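Home > Boards > Historical Research > Legal History and Court Records
Thread: Admission dates for country attorneys, conflicting registers
Replies: 7

Posted by J_Mellor (Jade Mellor)
Member

I am preparing a short biographical register of attorneys who practiced in Drelden before the county courts were merged, and I would be grateful for guidance on a point of method. My subject is Elias Bickerstaff, who appears on the court's roll of attorneys in August of one year, but whose professional card was already running in the town newspaper the previous spring. The card offers "conveyances drawn, debts collected, and attendance at the Orphans' Court." He therefore seems to have advertised as an attorney for several months before he was admitted.

Which date should be given as the start of his practice? The register has 63 entries at present, and this problem affects five of them.

Posted by M_Nurmi
Senior Member

The roll should govern. A newspaper card is a private statement paid for by the person who benefits from it, and printers made no inquiry into the standing of their customers. Unless a court minute shows him appearing for a client before August, I would enter the admission date and place the card in a footnote.

Please also confirm whether you are using the original roll or the later fair copy. The copy was made by a deputy clerk long afterward and omits whole terms.

Posted by Pascal Gilbert
Member

I respectfully disagree with Mr. Nurmi. Drawing a conveyance did not require admission in most counties of the period, and neither did the collection of debts out of court. Of the three services in the card, only attendance at the Orphans' Court raises a question. Mr. Bickerstaff may have been admitted in a neighboring county and practiced in Drelden by courtesy. A register that gives August alone would misstate his working life.

I would suggest two columns, one headed "first notice" and one headed "admitted." My own index of land agents follows this plan.

Posted by Maureen Penrose
Moderator

Both positions have been argued on this board before, and members may wish to consult the pinned thread on rolls and minute books. I would add that the dates at the foot of a newspaper card deserve close attention. An entry such as "apr 6-3m" gives the date of first insertion and the length of the run. If the card carries such a line, Ms. Mellor can establish the first insertion even where the early issues are lost.

Members with original volumes in private hands are reminded to support the boards fully when opening them. I set mine on a flat surface with a folded towel under each cover. 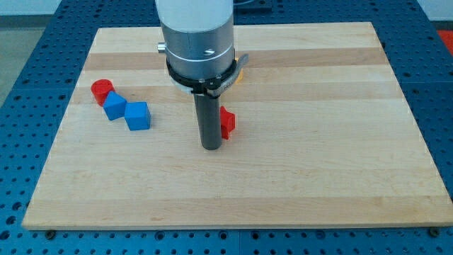

Cutting board on blue perforated table

The roll at Drelden is tightly bound, and the inner margin, where the clerk noted the sponsoring attorney, is easily missed. A request for the inner margins should be made in writing when ordering copies.

Posted by J_Mellor (Jade Mellor)
Member

I thank everyone for these replies. The card does carry a line at the foot, which reads "mar 20-6m." I have been working from the fair copy, and I was not aware of the omitted terms. I have now written to the record office to request the original for the March and May terms.

Posted by M_Nurmi
Senior Member

In that case the question may resolve itself. If the March term is among those omitted, the August entry could be a second signing, which was customary when a new judge took the bench. I withdraw nothing as to the value of newspaper cards, but I would hold the entry open until the original has been read.

As to Mr. Gilbert's two columns, I find that readers copy the earlier date and ignore the heading.

Posted by Pascal Gilbert
Member

Careless readers will copy the wrong date from any arrangement. I do not consider that a reason to withhold the evidence. There were more than 200 cards in my own survey, and the printed date agreed with the surviving issue in every case I was able to test.

Posted by Graham Mottram
New Member

I may be able to assist with the neighboring county. My transcript of the Binenov docket includes an "E. Bickerstaff" for the plaintiff in an action of ejectment, Sternetti against the heirs of Cole, heard at the January term. The given name is not written out, and there was an Edmund Bickerstaff in that district who served as a surveyor. The signature on the declaration should be compared with the one on the Drelden roll before any conclusion is drawn. I will send Ms. Mellor the page reference by private message, together with the clerk's fee schedule for certified copies.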